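Shared kitchen at the old Kallen school to stay open through December

25/04/2019

3 min read

Anyone who has walked past the old school building in Kallen on a weekday morning will know the smell of onions that drifts out over the side gate, and will be glad to hear that it isn't going anywhere just yet. The shared kitchen on the ground floor, which had been due to close at the end of this month when its lease ran out, has been given an extension that will keep the stoves lit until the end of December.

The news was announced on Tuesday evening to a room so full that people were standing in the hallway with their coats on. Kosmas Rallis, who has run the kitchen since it opened and who looked as if he hadn't slept much in the past week, read the letter out twice, the second time because the back of the room hadn't heard a word of it over the cheering from the front.

"I had a whole other speech ready," he told us afterward, folding the letter back into his shirt pocket. "A sad one. I'm very happy to throw it in the trash."

The building belongs to the Konstantinidis family, who bought it when the school moved across town and who have been weighing what to do with it ever since. There was talk of apartments, and for a while last fall there was talk of a furniture showroom. Neither plan has been dropped for good, but the family has agreed to leave the ground floor as it is for the rest of the year while they make up their minds, and at the same rent, which came as a very pleasant surprise to those who had been bracing for a hike.

For readers who haven't been inside, the kitchen works on a simple booking system. Members pay a monthly fee and reserve the hours they need, and in that time they have the use of the ovens, the long counters, the cold room and the sinks. It has 27 members at the moment. Quite a few are bakers who sell at the Saturday market, there's a couple who make pickles and a very good plum chutney, and on Thursdays the place is given over to the community lunch, which serves up to 100 people in the cold months and a bit fewer when the weather turns and everybody wants to eat a sandwich in the park.

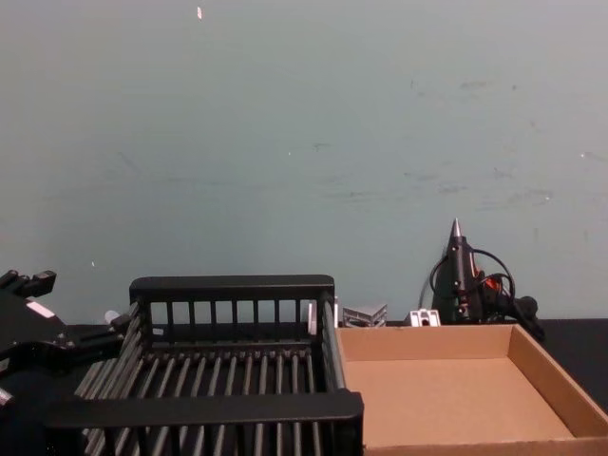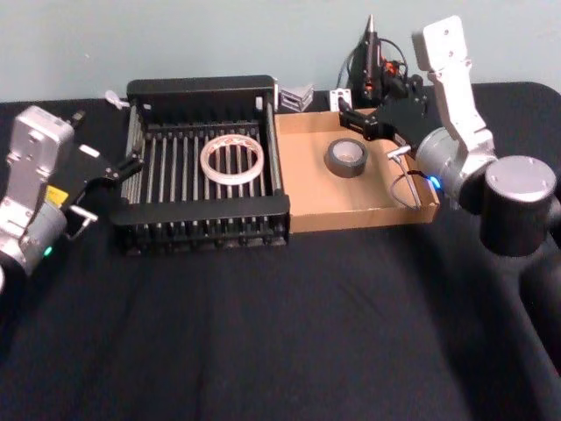 It was the lunch that people seemed most worried about losing. It costs a dollar if you have one, and it has become the sort of thing that folks plan their week around. Several of the regulars came on Tuesday, including a table of retired mill workers from Lullach who take the early bus over together and who had written their own letter to the family, in pencil, on the back of a menu. Rallis has that letter too, and says he is going to have it framed.

The extension does come with some work attached. The grease trap has to be replaced before the summer, and the wiring behind the big oven needs to be looked at by an electrician, a job that has been put off more than once. The members have set themselves a goal of raising $1000 toward the bill, and they will start with a bake sale in the schoolyard next weekend. If you've never had the walnut rolls from the Zestix stand, this is your chance — they tend to be gone well before lunch, so don't dawdle. There will be coffee as well, and a table of used cookbooks, and anyone with cookbooks to spare can leave them in the crate by the side gate.

There are also a few small changes to the hours. Evening bookings will now end at nine instead of ten, out of kindness to the neighbors on the uphill side, and the kitchen will be shut on Mondays for cleaning. Members who have a standing Monday booking have already been offered another slot, and Rallis asks that anybody who hasn't heard from him give him a call or, better still, just come by and find him. He is usually there by six.

As for what happens after December, that's a question for another day, though it came up more than once on Tuesday while the chairs were being stacked. Two other buildings have been mentioned as possible homes, one of them the old feed store near the bridge, and a small group of members plans to visit both before the summer. The family has said it will give plenty of notice either way, and people we spoke to seemed willing to take them at their word.

In the meantime the lunch goes ahead today as usual, from half past eleven until the pots are empty. It's lentil soup this week — with sausage or without — and there's rhubarb cake to follow.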